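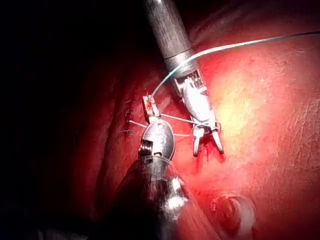

Tying with two instruments, earlier stitches to the left of the jaws.

Kelavis Suturing Set: Data Card
Last updated September 7, 2024
Maintainer: Edin Vlachou, Pernomstead

Contents
1,242 clips of two-arm robotic suturing on tissue. Of these, 1,084 passed review and are in the main folder. The rest are in "held" and should not be used for training. Each clip comes with a label file and a review note.

Labeling rules
Label every clip by phase: needle pickup, needle placement, pull-through, wrap, tighten, cut. Use the lowest phase that fits when a clip covers two. Left and right mean left and right in the view, whichever hand is driving.

A stitch counts as finished only when the knot is down and both tails are cut. Do not label a stitch finished from the knot alone. 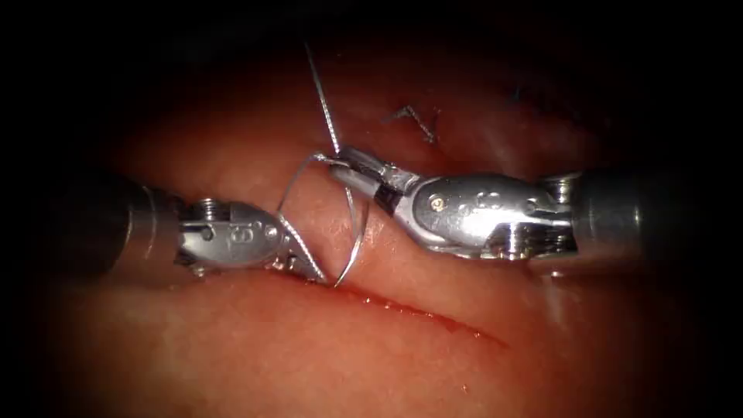
For needle placement, the phase starts when the driver has closed on the needle and the tip is moving toward the cut edge. It ends when the tip enters the tissue. If a loop of thread crosses the other instrument, add the tag "thread-over" and keep the phase label as it is. Mark blood or fluid only if it hides a jaw tip or the needle tip.

Review
Every clip is labeled by 2 people working apart. If they agree on 95 percent of the time steps or more, the clip passes. Below that it goes to a third reader, whose label stands.

Good practice for users
Split by session, never by clip. Report results per phase. Do not use this set to support any claim about patient safety.

Known gaps
Cutting is thin in the Ponora sessions. The Jurić sessions have no pickup labels before December.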